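Stotley Makers and Menders forum
Board: Bits, bobs and hardware
Thread: Split rings – how do you get the blasted things open?

tilly_thimble
November 10, 2020
Hello all! I've taken on the key tags for the allotment gates and I've got a great heap of split rings to get through before the new padlocks go on. 200 tags, one ring each, and I've done maybe a dozen and already lost half a thumbnail. The small ones are the worst. I get the end of the wire lifted, go to slide the tag on and ping, shut again. Is there a knack? My other half says use a butter knife, but the last time I took his advice I ended up in the walk-in centre.

grommet_and_son
Butter knife is too thick for the little ones. I use an old staple remover (the clawed sort), nip the ring at the double bit and it opens up enough to get a tag started. Stand the ring upright when you do it. If it's lying flat you'll be chasing it all over the worktop.
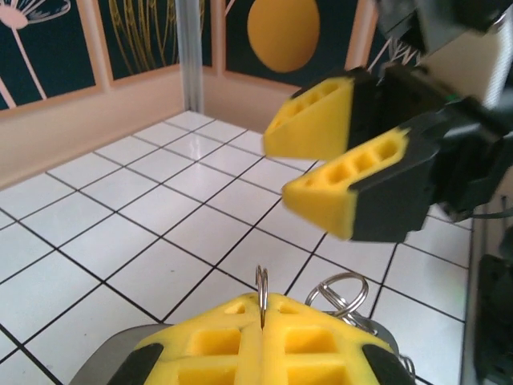 Small ring upright, bigger one and the rest of the tangle on the tiles.

I'd also sort them by size before you start. A mixed heap drives me up the wall.

tilly_thimble
Oh that's clever, I've got a staple remover somewhere! Mine are in exactly that sort of tangle. They came in one bag and they've all hooked themselves together like coat hangers. How do you get them apart without opening every single one?

PennyFarthingale
Don't pull! Everyone pulls. Lift the whole clump by one ring and give it a gentle shake over a tray, and the ones that are only resting on each other will drop off. What's left is properly linked and you'll have to wind those off by hand, going round the coil the same way you'd put a key on.

I did 746 of them for the Fluvotbridge locker scheme back in April, so I speak with feeling.

Ansel Whitlock
I'd disagree with the staple remover, sorry grommet. It marks the plating and once that's scratched you get rust spots, especially on anything living outdoors in a gate. Proper split ring pliers have a little hooked tooth on one jaw that goes between the coils. Mine are Plarnetti and they've lasted me years. The anglers all use them for lures, so try a tackle shop.

One hand on the ring and one on the work, and keep the two close together. Same goes for any small fiddly part that wants holding from both sides.

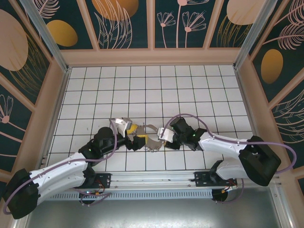 Both sides in close, curved grey piece just right of the yellow bits.

grommet_and_son
It's an allotment gate, Ansel, not the Crown Jewels! The tag'll fall to bits long before the ring rusts. And I don't want to send the poor woman out buying pliers for one job.

Ansel Whitlock
200 rings is a lot of job. Her thumbs, though.

PennyFarthingale
I'm with Ansel on pliers but with grommet on not spending much. Mine were from the pound shop and they're fine for small rings. They won't touch the thick ones.

tilly_thimble
Right, update. Found the staple remover (in with the Christmas lights, don't ask) and it does work, but I'm slow. I keep losing the ring when I swap hands. I've got it nicely gripped in my right, go to take it with my left so I can pick up the tag, and off it goes under the cooker. Three under there now.

bgrasso_crafts
Hi, Benedetta Grasso here, I make keyrings to sell so I do this most evenings. Your problem is letting go too early! Get the second grip on the ring BEFORE the first one comes off it. Sounds daft but there should be a moment when both are holding it. Top half in one, bottom half in the other, then release.

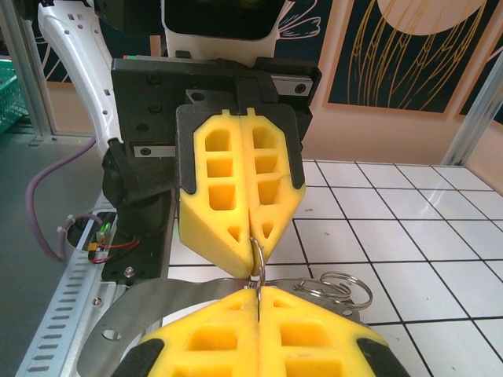

Photo: B. Grasso / Santoro Keyrings

Also pinch it by the edge, so it stands up between your fingertips. Don't lay it across the pad of your finger or you can't see which side the end of the wire is on. And put a tea towel down! Saves a lot of crawling about.

tilly_thimble
Both at once – yes! I was sort of throwing it from one hand to the other. Going to have a go after tea. Tea towel is already down.

grommet_and_son
Good tip that. Still say the staple remover's fine.

mossy_kev
Bit off topic but does the same go for springs? I'm putting a coil spring back on a gate latch, same allotments as it happens, and I can't keep the thing straight while I get the top end hooked.

bgrasso_crafts
I should think so. Hold the top end and let the rest hang down, then it straightens itself out. If you grab it by the middle it'll bend like a banana. 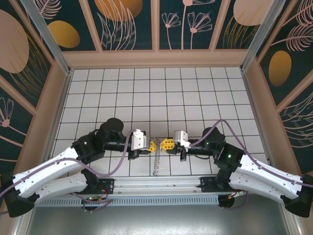
Held at the top, coil hanging down to the tiles.

Ansel Whitlock
And wear glasses, Kev. I mean it. Springs go for the eyes.

mossy_kev
Will do. Top end first then. Cheers both.

tilly_thimble
Did 2 rows of tags last night and only dropped one ring! Buying the pliers as well, sorry grommet. Does anybody know if you can stamp numbers into the aluminium tags without a proper punch set?

PennyFarthingale
Start a new thread for that one, you'll get pages. Short answer, borrow a set.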